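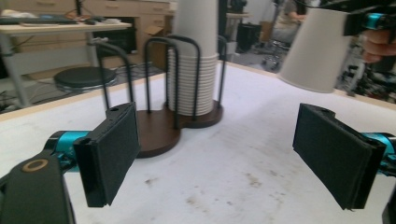
Flernotwood Campaign Yard Sign Kit

Election season comes around fast, and the yard sign is still the piece of campaign gear we love most. It sits on a neighbor's lawn, it says one name in big letters, and people driving home from work read it twice a day for a month. We put this kit together for local races — school board, city council, county clerk, the kind of contest where a few hundred votes settle everything — and it has been a joy to see how many first-time candidates order it!

Each kit comes with 92 double-sided signs and a matching wire stake for every one, plus a few spare stakes for the ones that get bent by a mower. The panels are corrugated plastic, printed in up to 3 colors, and the ink goes right onto the panel (no stickers to peel). They hold up well through a rainy April primary and can go back in the garage for November if your candidate makes it through.

Choosing a layout

There are two layouts to pick from. Jenetti puts the last name across the full width with the office underneath in a solid band. It's the one to choose for a short name, and it reads beautifully from a moving car. Ambrosio stacks first and last name and leaves room for a small line at the bottom, which most people use for a web address or "Vote by mail." Long names look much better in Ambrosio. If yours has more than ten letters, start there.

You can type your text into the order page and see a proof right away. Please check the spelling of the office as carefully as the name. We print what you approve.

The disclaimer line

Most states want a "paid for by" line on printed campaign material, and the wording and type size are different from place to place. Both layouts have a spot saved for it along the bottom edge. Ask your county election office for the exact wording before you order, and while you're on the phone, ask when signs may go up and how far back from the road they need to be.

Sizes and add-ons

Standard panel: 24 by 18 inches
Large panel: 36 by 24 inches, with heavier stakes
Door cards to match, in packs of 400 or 600
Hesteo carry bag, holds roughly a third of the kit, with a shoulder strap and a side pocket for a mallet

The Hesteo bag started as an extra and is now in most of our orders. Walking a neighborhood with loose stakes under your arm gets old by the second block!

Ordering for several candidates on one slate? Put the names in the notes box and we'll set up a separate proof for each, with the colors matched across all of them.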